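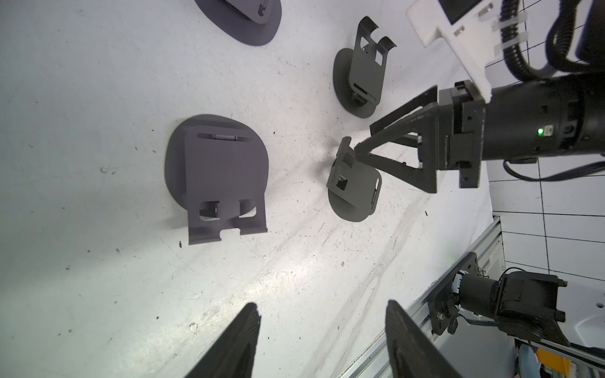
I've been wanting to talk to Catalina Benítez ever since a friend came home from her shop with a folding phone stand and would not stop talking about the hinge. The hinge! I have owned maybe ten phone stands in my life and never had a single thought about a hinge. So I emailed, she wrote back in under an hour, and on a rainy afternoon in April I took the bus out to Surudano, which is the name of both her shop and the cat who sleeps in its window.

It's a small place. Desk things only: stands for phones and tablets, pen trays, little lamps, a whole wall of cable clips. She had put coffee on before I got there, and she started talking before I had my coat off, so I missed the first bit while I was looking for a pen.

"People think a stand is a stand," she was saying when I caught up. "Then they buy a bad one and the phone slowly bows to them all through dinner."

That's the thing she hears most, apparently. The slow bow. A customer props up a recipe or a video call, and by the time the onions are done the screen is staring at the counter. Catalina blames a loose hinge nearly every time, and she has a test for it that she does with every new model that comes in. She opens the stand, puts her own phone on it (a big heavy one in an even heavier case) and pokes the top corner of the screen over and over like she's ringing a doorbell.

"If it nods, fine, a little nod. If it stays down after the nod, I send it back."

I asked her how many models she'd tried before settling on the ones she sells now, and she went and got a notebook. The answer was 48, which surprised even her. She kept 7. The rest went back to the suppliers or ended up with her sister, who now has a stand in every room of her apartment, including one in the bathroom that Catalina would prefer not to discuss.

The folding kind is her favorite, with a rounded base at the bottom and a flat plate that swings up on a hinge and has a lip at the end to catch the phone. She likes the ones with cutouts in the plate. I'd always figured those were there for looks, or to save a bit of material, and she said sure, maybe, but she uses them all day long. She feeds her charging cord through from the back so it doesn't flop over the edge of the desk.

"And the notch in the lip, look for the notch! My first stand had a lip straight across. I had to charge my phone upside down for a year. Upside down! I got very good at finding the volume buttons with the wrong hand."

She gets her folding ones under two names, Wumier and Enier, and she has strong feelings about which is which. The Wumier is the one she gives to anybody with a tablet. It's stiff, and she thinks stiff is right for a tablet, although she admits older customers sometimes bring it back in to ask if it's stuck. It isn't stuck. She shows them how to hold the base down with one hand and lift the plate with the other, and they go home happy. The Enier moves more easily and she likes it for phones, and for people who are always folding the thing up and throwing it in a bag. There was a third, the Pal, which she sold for four months and then dropped.

What was wrong with the Pal?

"Nothing was wrong with the Pal. I just didn't like the Pal." She thought about it while she poured more coffee. "It squeaked. Okay, that's something wrong with it."

We got onto color then, and this is where I learned that I'm a boring customer. I said I'd want black. Everybody says they want black, according to Catalina, and then they stand there with the other ones in their hands. She leans toward the dark, odd shades herself, the purplish grays and the olive grays, the ones you can't quite name until you set them down on something white. She thinks a dark stand with some color in it hides dust better than plain black does. I have no idea whether that's true, but I went home and looked at my black keyboard and, well, she may have a point.

I wanted to know what she has on her own desk, because with people who sell things I always want to know that. She laughed and took me into the back. Her desk is white and very smooth and she is strict about it. Nothing on it that isn't being used that day. At the time of my visit that meant a laptop, a mug and one Enier holding her phone sideways, with a soccer match playing on mute.

"I used to have eight things on here that were all for holding other things," she said. "A cup for the pens, a tray for the cup. I was crazy."

She wipes the desk down every evening and folds the stand flat before she goes, and she's picky about how. Lip down, plate over the base. Her nephew helps out in the shop on busy days and leaves them any way they land, some half open, some turned around backward, and she goes behind him closing them up. He has told her that it makes no difference. She has told him he can have that opinion in his own shop.

A few practical bits I picked up, for anyone shopping. Catalina says to take your phone out and try it in its case, with the case on, always, because a thick one can sit too far forward on a short lip. Check the underside of the base for something grippy. Open and close it a few times next to your ear (she really does this, with her eyes shut) and if you hear grinding, put it back. And don't oil the hinge. A man came in last winter who had used olive oil on his, and his stand now lies down the moment you let go of it. She sold him a new one and kept the old one behind the register to show people.

I bought an Enier in the end, one of the purplish ones. My phone is on it now, next to the stove, and there's soup on the volume buttons already. Surudano slept through the whole visit and only woke up when I opened the door to leave, to complain about the rain coming in.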